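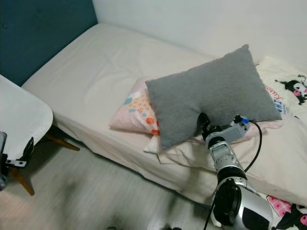
Grey pillow on pink, cream sheet.

The Reserve

Fiction. Posted 2021-06-13

Pascal Barbier kept the substitution sheet for Irkelance in pencil. It had two columns, one for the minute and one for the number, and he filled in the second column only when the board had gone up. For ten matches his own number had not been on it.

He was the reserve hooker. The first choice was a man called Malano, who weighed 11 kilos more and threw a flatter ball. The coach, Fleury, had explained the selection in April with a diagram. Malano's throw reached the second jumper sooner. Barbier's reached him higher. Against most sides, sooner was enough.

Barbier accepted the diagram. He went to the practice pitch each evening and threw at a mark on the post, two steps back from the line, elbows in, until the light went. He recorded the hits and misses separately for each side of the wind.
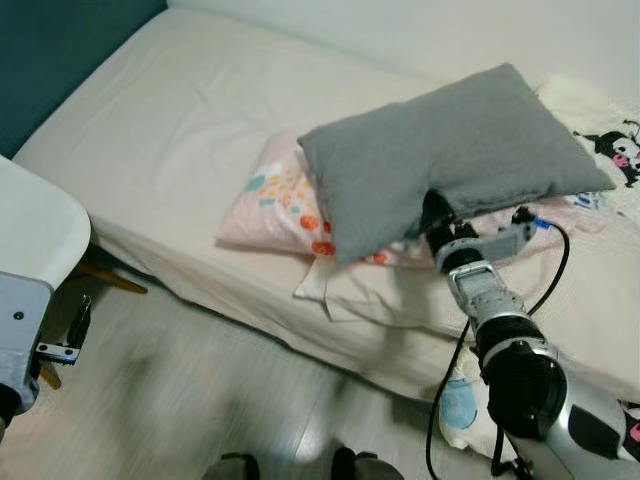 2 min read

The match against Dosine was played on a heavy pitch. Dosine contested every lineout at the front and had a tall man there who read the flat throw without difficulty. Irkelance lost three of their own in the first half. Barbier wrote down the minutes.

At the interval Fleury looked at the sheet and said nothing about it. He asked the second jumper how his knee was. Then he told Barbier to warm up.

"Behind the posts?" said Barbier.

"Anywhere. You've got until the next scrum."

The next scrum was a long time coming. Barbier ran the width of the in-goal area and back. The ground was soft near the corner flag and firmer under the posts, so he shortened the run and stayed on the firm part. When the whistle went he took off his training top, folded it and put it on the bench with the pencil inside.

Malano came off with his scrum cap in his hand. He said, "The tall one goes early. Watch his left foot."

The first throw was five metres from the Dosine line.
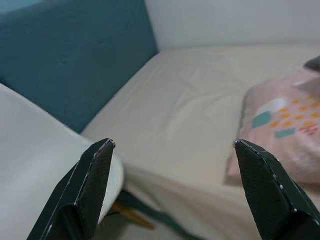
Barbier dried the ball on his shirt and set his feet. The call came down the line, a number and a colour, and it was the one he had expected. He watched the left foot. It moved. He held the ball for one more breath and threw over the top of the tall man's hands, and the second jumper took it at full stretch and came down facing his own side.

The maul went four metres and stopped. It went again, sideways, and fell over the line with Barbier somewhere at the bottom of it. The referee spent some time looking for the ball before he raised his arm.

On the coach home Barbier took out the sheet. He entered his number next to the minute, and in the margin, smaller, he wrote: left foot. Across the aisle Malano was asleep against the window. Fleury walked back from the front seat and held out his hand for the sheet, read it, and asked to borrow the pencil.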